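okay I need to talk about the new Pekby record, because I've had it on since breakfast and I'm on my fourth time through (there will be a fifth!)

if you missed them: two singers from Zirnen, one guitar, one pump organ that wheezes like it climbed the stairs to get there. their last one was the EP they put out in May. this is a proper album, ten songs, and it's called Werby

the opener is almost all voices. the low one comes in alone, then the high one slides in a beat later than you expect, and they stay that close for the whole song. I made a noise out loud

track three is the one everybody's going to put on playlists and fair enough, the chorus is huge. but please don't skip track four!! it's a waltz about a ferry timetable and I teared up at the second verse
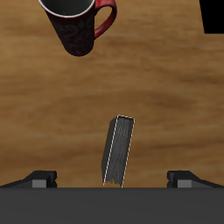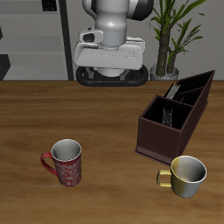

red mug, wooden table

anyway, the drums. there are barely any until side two and then "1613" kicks in with brushes and a stand-up bass and the whole thing opens up — I had to go back and play the last minute of the song before it just to hear the change again

"1613" is a house number, by the way. there's a line about painting the six over and over because it keeps coming out as an eight. I love a song that cares about a thing that small

Nedelcu produced it, the same studio that did all those dry, close-up fiddle records. you can hear fingers on strings and somebody's chair. if you like your folk shiny this may bug you a little, but I could live in that sound

only gripe: the organ solo on track seven goes on a while. I say this as a person who likes organ solos

the vinyl is a run of 100 and I got number 44 (yes I set an alarm). the lyric sheet is folded into the sleeve in tiny handwriting, and the last song has an extra verse on paper that they don't sing on the record. I've been trying to fit it to the tune all morning

they're playing it start to finish in Zirnen on 25 October 2024 and I've got my ticket — if you're going, come say hi, I'll be up front on the organ side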